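6 September 2021
Hand-held gripper sessions, chair tasks

Started with the calibration board again before doing anything else. Drift on the left unit was bad last week, so I now run the board check at the start, at the lunch break and at the end, and write all three into the Todis log. The left unit passed at the start and at lunch. At the end it was just outside the limit, so the last batch from that pair is tagged "check" and should stay out of the training set until I've looked at it.

Plan for the day was 216 demonstrations of the chair tasks. We got 200. The missing 16 are all from the "turn chair to face desk" set, and I'll make them up before we go on to anything new.

Tasks as they stand:
1. Grip the backrest with both hands, pull the chair back from where it stands.
2. Grip the backrest, turn the chair to face the desk.
3. Grip the backrest, push the chair in.

Task 1 is easy to show and I think we have enough of it. Task 3 is fine if you start slow. Task 2 is the problem. With two hands on the backrest you have to move one forward and one back at different rates, and everyone does it differently. I step around the chair with it. Florencia Riquelme keeps her feet still and turns from the shoulders. Both look sensible when you play them back one at a time, but put together they give the Skollance policy two answers to the same question and it splits the difference, which for a chair on casters means it shoves it sideways.

I tried a written rule after lunch: feet move first, then hands. It slowed us down to start with, but the wrist paths in the second half are much closer to each other. I'll overlay them properly tomorrow.

Grip position matters too. Upper edges of the backrest, one hand each side. Closer to the middle the chair swings on you and you end up correcting with your wrists, and the corrections get learned along with everything else.

Two operators going at once in the one room, chairs and leads everywhere. 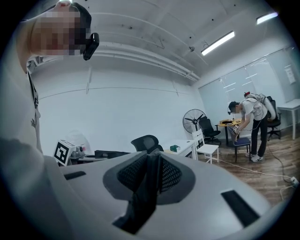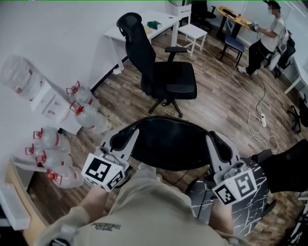 Florencia Riquelme read this over before I filed it and doesn't agree with the feet rule. In her view the arm it's meant for has no feet, so training people to walk around the chair only hides the hard part in the base motion, and the base on the Ultska cart can't follow a human step anyway. She would sooner have everyone stand still and accept a smaller turn, 40 degrees at most, then regrip and go again. She also thinks the regrip is worth having as a skill of its own, and she's asked me not to throw out her morning runs.

Fair enough on the cart. I had been thinking of the hands only and treating the base as somebody else's problem. What I don't like about the regrip is that it doubles the number of contacts in a demonstration, and contact is where we lose most of our runs now. Almost every discard in the log is a slip at first closing. Agreed to try it her way on the 16 that are left and compare with the same number from my set. Her morning runs stay, in their own folder.

Other things:

-- The button on the right handle needs a firm press or it doesn't mark the end of the run. I had to trim several by hand. Wunderlich have a stiffer spring on order for the left, so ask for one for the right while we're at it.

-- Clock offset between the headset and the grippers is back to normal after the restart. I don't know why. Leave the check in.

-- Arms get tired before the batteries do. Late runs are shorter and jerkier, and you can see it in the speed plot without being told which end of the day you're looking at. Swap operators more often.

-- Vary the start position of the chair by more than we have been. I found myself putting it back on the same floorboard line each time out of habit.

-- Remote control comparison is still down for November. Same three tasks, same chairs, driving the arm from the desk. Don't change the task wording before then or we can't compare the two.

Tomorrow: finish the 16, look at the "check" batch, overlay the wrist paths, order the spring.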